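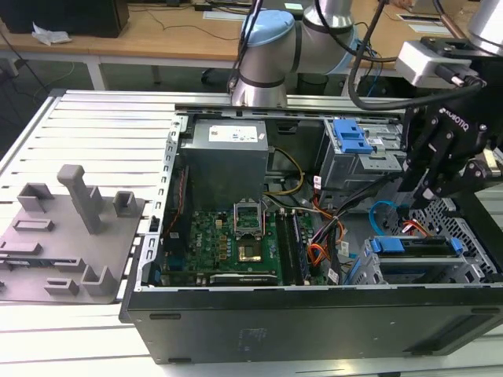 Shared workshop publishes its notes on teaching a robot arm to strip old desktops, and keeps its promises small

STORKONOW, October 2020 — The Mernach workshop today released the parts list, printable files and logbook for its desktop teardown bench, a robot arm that members are trying to teach to take apart unwanted office computers. The files are free. The workshop would like readers to know what they are getting before they download them.

The bench does not recycle computers. On a good evening it takes hold of the blue release handle on a drive bay and lets go again in the right place. Memory comes out less often. Cables are the main trouble, and a loop of SATA cable near the drives has ended more attempts than any fault in the code.

"People keep telling me this will empty the town's e-waste pile," said Rongrong Yao, who runs the build. "I can do a tower by hand with one screwdriver while the arm is still thinking. I'd like to see somebody beat that before we talk about the pile."

The gray fixture plate beside the computer was printed in the workshop, with raised holders for parts. It is now on its third layout. The first two are in the download too, marked as mistakes. The logbook covers 48 attempts since April, failures included.

No kit is planned, and Mernach is not taking orders.

Contact: Mernach workshop, Storkonow, attention Rongrong Yao

3 comments

reddy_bench: Does the plate file fit a smaller print bed or do I have to split it?

Prorketti: Nice to read one of these that admits the cables win. Still not sure why you'd want an arm for this.

oldtowers: Split mine down the middle and glued it — holds fine so far.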